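1/ I have now read the whole "clear table" guide from Priscombe, all of it, including the comments, and I have some doubts. Thread, sorry.

2/ The claim, if you missed it: a dining table should have nothing on it between meals. Everything goes "home" to a cabinet. Your evenings get calmer and you cook more. It has 2,546 likes, mostly from people who say they're starting tomorrow.

3/ I'd like to hear from the ones who started in March.

4/ Because I did try. Three weeks of putting every last thing away after dinner. The table looked great. The counter looked like a yard sale, since that's where "home" is when you have four cabinets and one of them is the water heater.

5/ The guide's answer to not having enough cabinets is to own less. OK. Less what? I own one rice pot. I own one big frying pan. I'm not sitting on a secret collection of fondue sets.

6/ Its other answer is a rack. There's a link. The rack is made by Sivon and costs $43, and I'm sure it's a coincidence that the rack shows up in every single "after" shot.

7/ Reader, I bought the rack. It holds plates upright, which is fine if your plates are flat. Bowls slide. Anything with a wavy rim sits crooked and leans on its neighbor. It's in the closet now holding mail.

8/ The Poddale version is a little better, I'll give them that. They say keep the daily things out and put the rest away. Then they define "daily" as salt, pepper and a bowl of lemons. Who is using lemons daily.

9/ My actual daily list: oil, bowls, plates, something for rice. The oil jug alone is taller than any shelf I have. I measured that shelf before I moved in and told myself it would be fine.

10/ "Decant the oil into a small bottle." I've done this. You get a small greasy bottle, a funnel you have to wash, and the big jug, which still exists and still needs a place to stand.

11/ Same story with appliances. The guide wants the electric cooker in a lower cabinet. That's a heavy pot I use most nights. I lifted it out of a lower cabinet for a week and my back asked me to stop.

12/ Someone in the replies said this is a discipline problem. Maybe. I notice the disciplined people all seem to have a pantry.

13/ What I will defend is stacking. Big plates on the bottom, a bowl on the plates, a smaller bowl inside the bowl. It's what my grandmother did and she never paid for a course. One footprint, and you grab the lot when it's time to eat.

14/ Yes, I've seen the rule about never mixing materials in a stack. Steel in plastic, plastic on plastic, "it scratches." Everything I own is scratched. It was scratched in 2 places when I bought it.

15/ Family table, for the record. Checked cloth, bowls nested, oil and the red cooker left out where people can reach them: 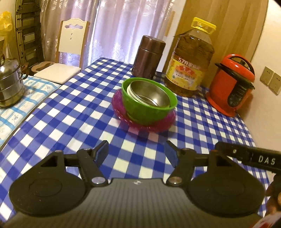
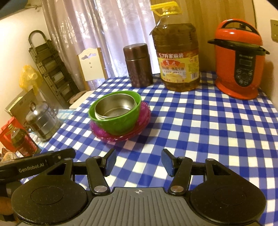

16/ Now tell me what the method would do with the oil. Under the sink next to the bleach? On top of the fridge, so the shortest person in the house needs a chair to fry an egg? I've asked under two of their posts and got a heart emoji.

17/ The tablecloth rule is another one. Dunbar (the newsletter, the one with the soft beige photos) says patterned cloth is "visual noise" and you should go plain. I went plain once. Every drop of soy sauce from that winter is still on it.

18/ Checks hide things. That's the whole reason half the kitchens I grew up eating in had them. Wipe it down, shake it out, carry on.

19/ I'm also suspicious of the time figures. "Resetting your table takes two minutes." From where? Does that include drying? If you put a bowl away damp inside another bowl in a closed cabinet, go smell it on the third day and report back.

20/ To be fair, because somebody will say I'm not being fair: a table where you can't find a spot for your elbows is annoying. I've lived with that too. Bills, chargers, one glove. I'm not arguing for the glove.

21/ So my test is pretty dumb. Does it get used for eating or cooking? It can stay. Does it stop anyone from sitting down? Then push it to the back. Heavy stuff toward the far side, short stuff in front so you don't knock a lid off reaching for it.

22/ I'd add one thing, and it's boring. Keep the cord of any cooker off the side where people walk. And wipe the bottom of the oil jug, it leaves a ring on the cloth and the ring does not come out. Ask me how long I soaked mine.

23/ Someone is going to tell me the clear table changed their life. I believe you! I'd just like to know how many cabinets you have before I change mine.

24/ The post is up to 2,170 shares, by the way. I checked while writing this. The replies asking about small kitchens are still sitting there with no answer.

25/ Edit, a few of you asked: no, I don't want a second rack. No, a rolling cart won't fit either, the door opens inward and hits the only wall where it could go. I tried it with a cardboard box the same width.

26/ And to the person who asked what I do about the steamer: it's on the table too. It's too wide for the shelf over the stove, and I've quit apologizing to the internet for it.

27/ If anybody has followed the Priscombe thing for a full year in a kitchen with under five cabinets, please reply. I mean it, I'd like to see where you put the oil.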